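Grip force from slip onset, part two

The last post ended with the force controller working on a foam block and me claiming that eggs were next. Eggs are next. I'll skip the derivation this time, since the comments were mostly about how the labels get made.

To recap the method in one paragraph: we train a small network to predict slip onset from wrist images and motor current, and the controller raises the grip force only when the predicted probability crosses a threshold. No tactile skin, no force sensor in the fingertip. The textured pads are passive. All the information has to come from the current signal and from whatever the wrist camera sees of the object between the fingers.

The question for this round was whether a policy trained on one arm's wrist view would get any use out of a second arm's view of the same tray. In the two-arm setup each gripper carries its own camera, and one arm often watches while the other reaches. Pirmin Wyss argued that the watching camera should be thrown away at training time, on the grounds that the scale is wrong and most of the egg is hidden by the other gripper. I argued for keeping it. We ran both.
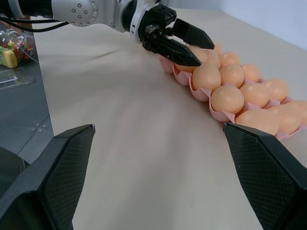

The dataset is 1,000 grasps, 200 of which we held out by tray position and never by time. Splitting by time leaks. Two consecutive grasps on neighboring cups share lighting, arm pose and very often the same error in the approach angle, and a network will happily learn all three. I made that mistake on the foam block and the numbers in the earlier post are a little too good as a result. I have added a note there.

Labels come from the logs. We mark slip onset at the first current sample where the residual against a no-slip model leaves its band and stays out for 12 samples. Pirmin wrote the residual model, which lives in the Sesell branch of our code along with the filter settings. It is a plain linear fit per gripper. We tried a fancier one and it fit the noise.

Results, in words, as the tables still need error bars. With the acting wrist camera alone, the predictor fires early enough to be useful on most lifts from the tray. Adding the second arm's view helps during the approach and does nothing after contact. I had expected a gain after contact, so Pirmin was mostly right. The part he was wrong about is the approach: the second view improves the estimate of where the egg sits in its cup, and a better centered grasp needs less force to begin with. The slip predictor gets credit for that if you only look at the final force, so we now report centering error separately.

The other finding is about the cups. A carton wall supports the egg from the side for the first part of the lift, and while it does, the current signal looks like a firm grasp no matter how weak the grasp is. When the egg clears the rim, the side load disappears and the residual jumps. Our labels put slip onset at that jump, which is sometimes right and sometimes just the load changing. The clean way to separate the two is to train on eggs with no carton around them and compare.

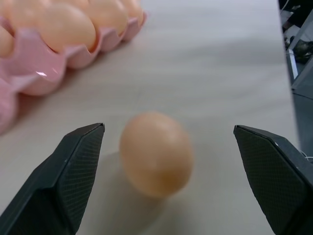

On the open table the false onsets mostly go away. The label band can be tightened, and the threshold that works there is lower than the one we had been using for the tray. What does not carry over is timing. A controller tuned on free-standing eggs reacts too soon in the tray and squeezes while the wall is still carrying part of the load. Peak force goes up, which defeats the purpose.

For now we run 2 thresholds and switch on gripper height. It is crude. The switch point is a constant measured by hand for this carton, and a deeper carton would need another one. A learned switch is the obvious replacement, but I would like to see the constant fail first so there is something to measure against.

Open items: the onset labels near the rim need a second pass by eye, starting Friday, and the linear residual model should be refit with the gripper temperature as an input - the current drifts over a long session and I have been correcting for it by restarting. After that I'll post the tables and the split file.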